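Inside the Pastus Bag Workshop: A Morning in Lotthorpe

If you've been reading this blog for a while, you know I own too many bags and I'm not sorry. My Pastus weekender has been on every trip I've taken since I bought it, so when the company opened its Lotthorpe workshop to visitors in November, I signed up the same evening and then spent weeks telling everyone about it.

Getting there is the hard part. The workshop is out past the rail yard, the bus drops you at the wrong end of a very long road, and I had worn the wrong shoes. I made it at ten minutes to nine, got a sticker with my name on it, and was handed a coffee that was much better than it needed to be.

The cutting room

We started where the bags start. Canvas comes in on rolls so heavy they travel on their own little rail, and the leather gets its own corner with a door that stays shut. I had always assumed everything was cut by a computer these days (most of the canvas is!), but the leather handles and corner patches are still laid out by hand so the cutter can work around scars and bug bites in the hide. She let us try placing the paper patterns ourselves. I wasted so much imaginary cowhide.

The number that stuck with me was 640. That's how many weekenders they finish in a good month, and I thought it sounded tiny until I saw how many pairs of hands each one goes through. 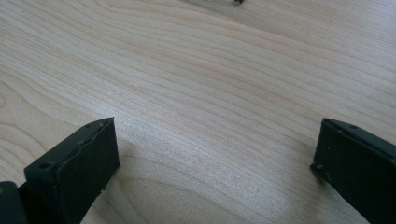
The sewing floor

Loud! Bring earplugs if you're sensitive, or take the foam ones they offer at the door. The machines are set up in a horseshoe, and a bag moves along it inside out, looking like nothing at all, until somebody near the end flips it right side out and suddenly it's a bag. I could have watched that part all day.

I asked about the zipper on mine, which has started sticking at the corner. The answer was that I overpack (fair), and that the newer version has a wider curve there. They also told me to rub a plain candle along the teeth, and I've tried it since I got home, and it glides now. That tip alone was worth the bus ride.

The lining is the other thing I'd never given any thought to. Pastus uses a pale one in everything so you can find your keys at the bottom, and it's sewn in with enough slack that you can pull it right out and shake the crumbs off. Mine had so many crumbs.

Try-on time and the new Owino

After the floor we got a half hour with the full line, including the Owino, their new convertible tote. It goes from shoulder bag to backpack with 5 snaps and no loose straps to lose. I liked it more than I wanted to. The laptop sleeve is padded on both sides, the water bottle pocket fits a real water bottle, and it slides over a suitcase handle without tipping. My one complaint is the front pocket – it's too shallow for a passport in a cover, and I know I'd end up losing mine in an airport bathroom.

I also tried on the Grivness, which is the big backpack. If you're tall you'll love it. I am not tall, and I looked like a turtle.

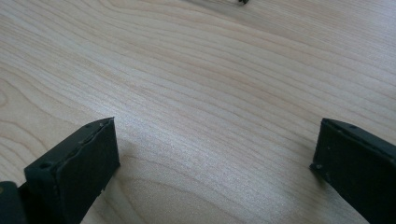
Tabletop at Pastus, Lotthorpe

Good to know before you go

Tours run about two hours, and you're on your feet for nearly all of it. There's a small seconds shelf by the exit with marked-down bags, mostly with a crooked stitch or a color that came out a shade off. Get there before the crowd from the later tour does. I picked up a dopp kit for my brother with a flaw I still haven't found.

Photos are fine everywhere except the design office. Kids have to be 7 or older. There's nowhere to eat close by, so pack a sandwich, or do what I did and walk back toward the station for a very large bowl of noodles.

Next month I'm taking the weekender on a four-day train trip with only what fits inside it, and I'll post the packing list when I'm back.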